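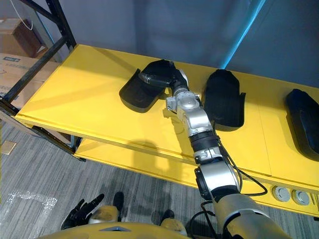 Storing spare seat pads on a painted shelf, do they stick?

Forum: Workshop and Storage
Replies: 9

pell_marsh
Looking for advice on keeping black padded covers in shape while they wait to go on. They're the rounded, contoured kind. At the moment I lay them out on the long yellow shelf with gaps between them, same as in the photo. It works, but it eats up the whole shelf and I have 12 more in boxes. Can I stack these or will the curve go flat? The paint on the shelf is gloss and I also wonder if the pads will stick to it over the summer.

torquewren
Don't stack them. I stacked a set of Clavberg pads two winters ago and the bottom ones came out with a crease right across the raised end. It never came out, even with a heat gun on low.

dunmore_k
Depends on the foam. I've stacked Pomora covers four high for a whole season and had no trouble. Put a sheet of kraft paper between each one and alternate the direction so the high ends don't sit on top of each other.

torquewren
Four high for a season is fine until you get one that isn't. Pads cost more than shelves.

pell_marsh
What did the crease look like? Surface only or down in the foam?

torquewren
Down in the foam. You could feel it with your thumb. The skin had a white line on it too.

lowgearlinda
On the sticking question, yes, it can happen. Fresh gloss paint takes weeks to get properly hard. When was it painted?

pell_marsh
October. So it's had plenty of time I think. It was Hijazi enamel, 2 coats over primer. There are faint seam lines on top where the joins are but they don't catch on anything.

lowgearlinda
Then you should be OK. Still, wipe the shelf down with a damp cloth and let it dry all the way before you put anything back. Grit leaves marks on matte black and they show more than you'd think. Same goes for whatever you use to pick the pads up. Lift them from underneath, don't drag.

bracket_ed
What are the two round gray caps on the front of the shelf? I have a bench with something similar and I lost one of the caps.

pell_marsh
They were there when I got it. I've never pulled them out. If you measure the hole, any hardware place should have a plug that fits.

dunmore_k
Back to the pads. If you don't want to stack, hang them. I put up a 50 inch rail with wide wooden hangers, the kind for coats, and each pad goes over one. Takes up less room than a shelf.

torquewren
Hanging pulls the lip out of shape. The one in the middle of the photo has a flared lip down the side, and that's the first part to go if the weight hangs off it.

dunmore_k
Not if the hanger is wide enough. Mine have been up since spring and the lips are fine.

lowgearlinda
I'm with torquewren on this one. Keep them flat, one layer, and add another shelf above. You only need enough height to clear the raised end plus a hand.

bracket_ed
Zevunent does a bolt-on second tier. I paid some 400 for the long one, which hurt, but it has held up.

pell_marsh
More than I wanted to spend. I'll price up lumber for a second shelf and try dunmore_k's paper method on a couple of old pads in the meantime. Will post if they crease.

torquewren
Use ones you don't care about.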